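Every October, once the summer people have gone home, I start getting letters and emails asking how on earth you plan a winter stay without a travel agent holding your hand. I love these messages, and I answer them all, but my answers have been getting longer and longer (my sister says they need chapters), so I'm putting the whole method on one page. It works for a long weekend or for a month, and I've used it for mountain towns, lake towns and one very windy island.

I'll use my own trip to Trellcombe as the running case. It's a small harbor town with one main street, two bakeries and a ferry, and I've stayed there enough times to have made most of the mistakes already.

## Step 1: Settle the budget before the place

I know, I know, it's more fun the other way around. But if you pick the place first you will fall in love with a cottage, and then the number will bend to fit the cottage. Write down what you can spend on the whole trip, door to door. For my last stay it was $1545, and I split it into three envelopes: getting there, sleeping there, and everything else.

Then take $200 out of the third envelope and put it somewhere you won't look. One year it paid for an extra night when the ferry was held for fog, and another year it came home with me and went toward new boots.

## Step 2: Choose the week, then the town

Off-season prices move around more than you'd think. Pull up a calendar and mark the school vacations, the local festivals and any big races or conventions within driving distance. A half marathon two towns over can fill every guesthouse on the coast.

Once you have two or three good weeks, look at towns. Ask these things of each one:

- Is there a grocery store open all winter, and what are its hours?
- Does the bus or ferry run on a reduced timetable?
- Which restaurants close for the season?
- How far is the nearest pharmacy?

If a town's website is out of date, call the library. Librarians in small towns know everything, and in January they generally have time to tell you.

## Step 3: Write to the host before you book

Booking sites are fine for finding a place, but I always send a message first. You learn a lot from how a person answers. When I wrote to Shewit Shiferaw, who rents out the upstairs rooms at Negussie House, she replied the same evening with the bus times, the name of the better bakery and a warning about the hill. I booked before I'd finished my tea!

Ask about the heating (what kind, and who controls it), the stairs, parking, and the bedding. That last one matters more in winter than any other time. One person's "warm blanket" is another person's bath towel, and I've spent a night in my coat to prove it. Ask how many layers are on each bed and whether there are spares in the closet.
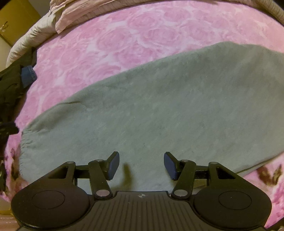
*A plain gray-green layer over a rose-print bed cover.*

If you sleep cold, bring one layer of your own anyway. It takes up room in the bag, yes, but you can wrap it around your knees on the bus, and it makes a strange bed feel a little more like home.

## Step 4: Book the getting-there part in the right order

Work from the least frequent connection outward. For Trellcombe that's the ferry, which in winter goes twice a day. I book the ferry, then find the bus that meets it, then find the train that meets the bus. People who start with the cheapest train end up sitting on a bench for four hours with a sandwich.

Leave at least 40 minutes at each change. I use the Lurkov timetable booklet, the paper one, and copy the times onto an index card that lives in my coat pocket. Phones are wonderful until the battery gets cold.

A word on luggage insurance and trip cover: read the page that lists what isn't included before you read anything else. Weather delays are treated very differently from one policy to the next, and in winter weather is the thing most likely to spoil your plans.

## Step 5: Plan half the days

For a stay of 5 nights I plan two days properly and leave the rest open. A planned day has one thing in the morning, one in the afternoon, and a place to eat that I've checked is open. My favorite is the shore walk out to Pidska Point – start after breakfast, carry soup in a flask, and turn back when the path goes muddy past the second gate.

The open days look after themselves. Bring a deck of cards and a thick book, and give yourself permission to stay in when it's blowing sideways. Some of my happiest vacation hours have been spent on top of the covers with a novel and a plate of toast.
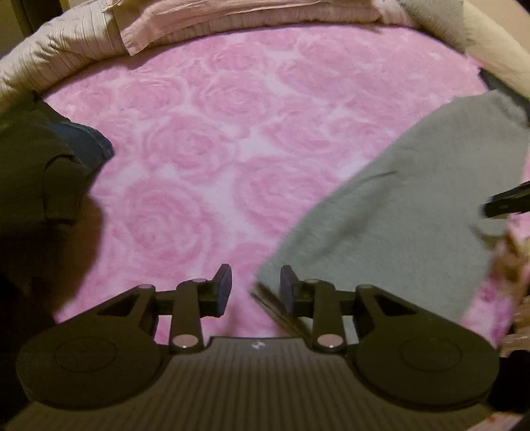

## Step 6: The evening before you leave

Call or message the host with your arrival time, even if you've already told them once. Check the ferry notice. Put your index card, your tickets and a little cash in one pocket, and keep them there all day.

At home, turn the heat down but not off, empty the kitchen trash, and tell a neighbor when you'll be back. I also change my own sheets, so there's a fresh bed waiting when I drag my bag through the door.

If you get stuck on any of these steps, write to me and tell me where you're thinking of going. Do include your dates and your starting town, or I'll only have to write back and ask.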